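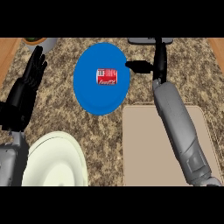 Slide 1: Teaching by hand, teaching from a chair

Good morning, everyone, and thanks for coming out so early in the day. (Wait for the back row to sit down. There are always a few with coffees.)

I'm going to talk for 25 minutes about something we've been doing at Lalstead for a good while now, which is showing a robot how to do a kitchen job by doing the job ourselves, through the robot. It's a simulated kitchen for the most part, and I'll say why as we go. The can on the blue plate is where we start, because it's where every new operator starts, and I've grown quite fond of it.

Say early: the counter, the plate, the can, the bowl and the cutting board are all rendered. People do ask about the granite. We spent far too long choosing the granite.

Slide 2: Two ways to show a robot something

First way: you take hold of the arm and move it yourself. Lovely for a single arm and a simple reach. You feel the weight of the thing, you feel when you're near a joint limit, and most people get the idea in one go. The trouble starts when there are two arms and fingers on the end of them, as you'd run out of your own hands pretty quickly!

Second way: you sit back, put on the headset and the gloves, and the robot's arms follow yours. We call our setup Piker. In simulation this is the only way that makes any sense, given there's nothing there to grab hold of.

(If somebody asks about keyboards and joysticks: yes, we tried, yes, it can be done, and I'd be glad to commiserate at morning tea.)

Slide 3: What the operator has to learn

Here I'd like to slow down a bit, since this is the part I most enjoy. When you reach for a can in your own kitchen you don't think about your forearm at all. It simply comes along. Working through the robot, you have to remember there's a long grey forearm behind that hand, and it sweeps over whatever is on the bench on its way in. In the opening picture the right one is lying diagonally across the cutting board, and it has to get out again without dragging the wrist through the plate.

Then there's the can itself. A can on its side likes to roll. New operators come at it with one finger, from the side, and chase it over the rim. We ask them to pause close to the plate, sort out the wrist, and only then close in. The pause gets recorded with everything else, and we've argued at length about whether to trim it. My own view is leave it in. Eklund, our training code, copes perfectly well with a bit of dithering.

Mention the idle hand too. If only one arm is working, park the other one open and well clear, and hold it still. A wandering left hand teaches the robot to wander.

Slide 4: What we kept

By the end of the last round we had 1,941 demonstrations. We threw out 313 of them, mostly for dropped objects and a few where the operator had plainly lost track of which way was up. (Pause for laugh. There may not be one.)

Don't rush the next bit. I used to throw out every clumsy one, and I was wrong to. A demonstration where the hand misses, backs off and tries again is worth keeping, so long as it ends properly. The robot is going to miss as well, and somebody ought to have shown it what to do next.

Slide 5: Off the screen and onto a real bench

We have 2 real benches at Plisix, and that work starts in July, so I can't give you results yet and I'd ask you kindly not to press me for any. What I can say is that the operators who learned in simulation have settled in at the real bench without much fuss. The one complaint is the colour of the light, which is a good deal harsher than the one we rendered.

If time is short, skip straight to questions from here. If there's plenty, play the recording of the slow reach and talk over it, and remember to turn the sound off first, as my commentary on that one wasn't meant for company.

Questions. Repeat each one into the microphone before answering.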